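Subject: Re: [homecoffee] Descaling with hard water, how often?

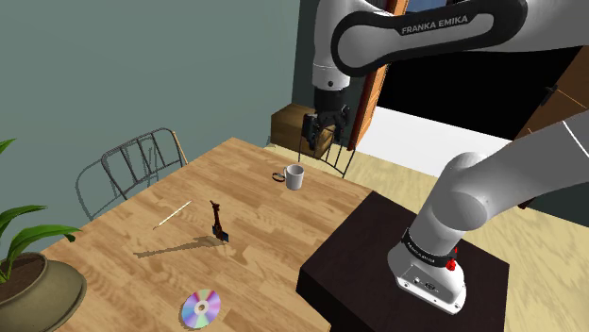
Ebise Tefera wrote:
> I've been descaling every 2 months and the kettle still looks like the
> inside of a cave. Our water here in Rallia is terrible. Does the citric
> acid powder do anything, or should I go back to vinegar? Also my coffee
> has tasted flat since April and I can't tell if it's the water or the
> beans.

Hi Ebise, and hi all,

Oh, I feel this one! We moved out to the Rurkier side of the hills a while back and the first kettle was crusted over before we'd unpacked the books. I used vinegar for ages and the whole kitchen smelled like a pickle jar (my husband would go sit in the car). Citric acid works just as well for me and you can get a big bag of it in the canning aisle. I put 40 grams in a full kettle, bring it to a boil, switch it off and go do something else for an hour. Then dump it and rinse it well. If there's still a crust in the corners I do the same thing again, and I leave the scrubbing pad in the drawer.

On the flat taste - my bet is the water. Mine tested at 160 on the little strips, and every light roast I bought tasted like wet cardboard. Now I mix it, 60 percent store-bought distilled and the rest from the tap, and the difference was huge, even my mother noticed and she drinks instant. Try one pot that way before you give up on your beans.

I did own a Nollix filter pitcher for a while. It was fine, but so slow, and I kept forgetting to change the cartridge, so it went to my sister. Maybe someone more organized than me can say how they hold up with really hard water?

Oh, and don't forget the carafe and your mugs. There's a chalky film that builds up on those too, and a quick soak in the leftover citric acid takes it right off. Just don't do it with anything that has metal trim on it, I ruined a pretty one from the Shakya shop like that and I'm still mad about it.

Let us know how the mixed water goes. I'm making a pot of it Sunday for the in-laws, wish me luck!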